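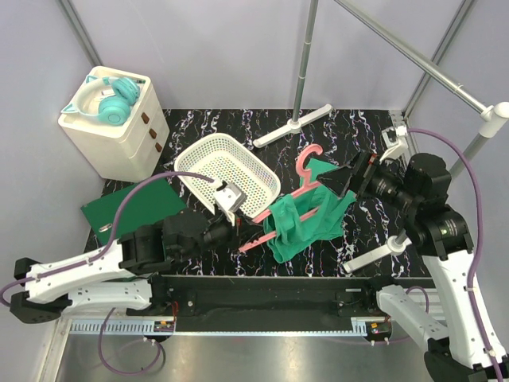 **Cliston back three - pressing numbers after the Posora game**

**tallwinger6**
Posting this ahead of the return match. Cliston lost 2-1 at Posora and most of the talk has been about the keeper, but both goals came from the same structural fault. When the right wingback jumps to press, the right center back holds his line and the channel between them stays open. Posora played into it 9 times in the first half. I log these by hand from the full-match video, with the commentary off and a pair of over-ear headphones on (turquoise and white, cat ears on the band), so the touchline mic is audible. On the second goal you can hear the bench call for the line to step up well before the pass is played. The line doesn't step.

My view is that the coach should go back to a four until the wingbacks are fit enough to recover.

**Bota_End**
Disagree on the cause. The center back is right to hold. If he follows the wingback out, the middle man has to cover two runners. The fault is the near-side midfielder, who is supposed to screen that pass and was ten yards too high for both goals.

**tallwinger6**
He was high on the second. On the first he is level with the ball and the pass goes around him. Check the 31st minute.

**Bota_End**
Checked. He is level with the ball but facing the wrong way. Same result.

**boonmee_bunnag**
Boonmee Bunnag here, I coach the under-15s at El Ouafi and we use the same shape. Two points.

1. The trigger matters more than the position. If the wingback goes on a square pass, he arrives late and the channel is open. If he goes on a backward pass, everyone behind him has time to shift.
2. Cliston went on square passes all night. You can fix that in a week of training without changing to a four.

I would also want to know how many of those 9 led to a shot. Entries alone don't say much.

**tallwinger6**
Six led to a shot, two of those on target, both goals. I should have put that in the first post.

**oldterrace**
A four was tried in November and they conceded from crosses in every match. The fullbacks are short and the opposition just went wide. I don't see what has changed.

**tallwinger6**
The left center back has changed. He wins his headers and the one they had then did not.

**oldterrace**
He wins them against Posora, who play one small forward. Bota have a target man. Wait until that game before you call it solved.

**Bota_End**
As a Bota supporter I would be pleased to see Cliston try a four against us.

**boonmee_bunnag**
On the shot count - that is high for that kind of entry, so I accept the channel is a real problem. I still say trigger first, shape second. Does anyone have the same log for the home leg against Bota?

**tallwinger6**
Not yet. I have the video and will do it by 29th July. I'll split the entries by square and backward pass so we can test your point.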